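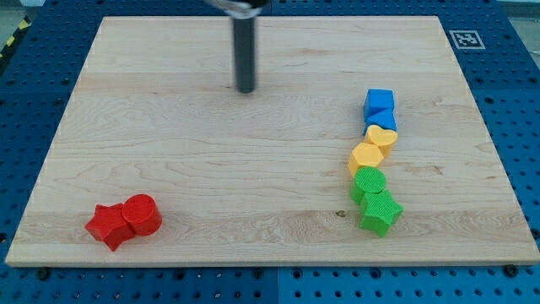
A pale wooden board on a blue perforated table.

Workshop tips: looking after an electric car at home
Emese Deák | Mar 21, 2022

Most home garages need only small changes before an electric car moves in. The notes below apply to any battery hatchback or saloon.

Charging cable
Hang the cable in wide loops on a hook at least 200 mm across. Tight coils strain the conductors near the plug. Let it dry before putting it in a closed box, and keep the cap on the connector when it is not in use.

Wall unit
Mount the unit where the cable reaches the charge port with some slack. On the Sevier the port is in the front wing, on the Saser it is at the rear, so measure with the car parked as you normally park it. Wiring is a job for a qualified electrician. Test the safety cut-out every 6 months – the button is usually in the consumer unit.

Tyres
Check pressures cold, every three weeks. Electric cars are heavy and the inner shoulders wear first. My Hegedűs estate lost over 3 mm of tread there between September and the next service, while the outer edge looked fine.

Jacking
Use only the marked points on the sill. A jack placed inboard of them can press on the battery case. Check the rating of the jack against the figure on the door pillar; on my car the rear axle limit alone is 1145 kg.

Brakes
Regenerative braking leaves the discs idle and they rust. Once a week, on a clear road, select neutral or the lowest regen setting and brake firmly from moderate speed.

12-volt battery
It still exists and it still goes flat. I keep a Gorkico maintainer on mine if the car stands for longer than a fortnight. Check the handbook for the correct terminals before connecting anything.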